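Why Are Blue Jeans Blue?

Jeans get their color from a dye called indigo. People have used indigo for thousands of years. For most of that time it came from plants. The leaves were picked and soaked in big tubs of water until they broke down, and the color was taken out and dried into hard cakes. Today most indigo is made in factories.

Indigo is an odd dye. It will not dissolve in plain water, so dyers first have to change it with other chemicals. In this changed form it looks yellow-green. Yarn is dipped into the tub and comes out yellow-green too. Then the air gets to it. Oxygen in the air turns the dye back into indigo, and the yarn goes blue in a minute or two. To get a dark blue, the yarn is dipped again and again. Six dips is a common number.

Most dyes soak all the way into a thread. Indigo mostly stays on the outside. If you cut a denim thread and look at the end with a magnifying glass, you may see a white middle with a blue ring around it.

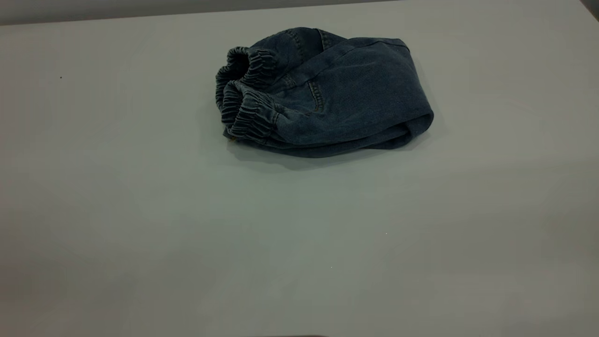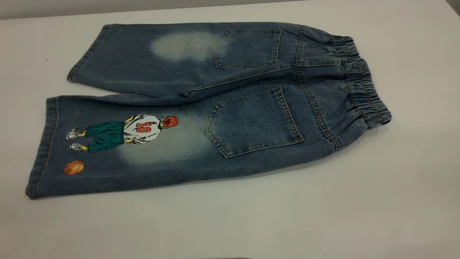 Denim pants, bunched up and laid flat.

The blue ring is the reason jeans fade. Every time the cloth rubs on something, a little of the outside wears off and some white shows through. Knees and seats fade first. Factories can also fade jeans on purpose, with stones, sand, bleach or lasers.

Denim is woven from two sets of yarn. The ones that run up and down are blue. The ones that go across are usually white. Turn up the leg of your jeans and look at the inside. It is paler because more of the white yarn is on that side.

Words to know
Dye: something that gives color to cloth.
Yarn: long thread used for weaving or knitting.
Weave: to cross threads over and under to make cloth.

Comments

Gerrit Venter
My daughter cut a thread off her old pair and the middle really was white. She took it to school.

Bheki Adams 6/27/18
Does black denim work the same way?

mrs_k_room13
We read this out loud in class. Could you do one on wool next?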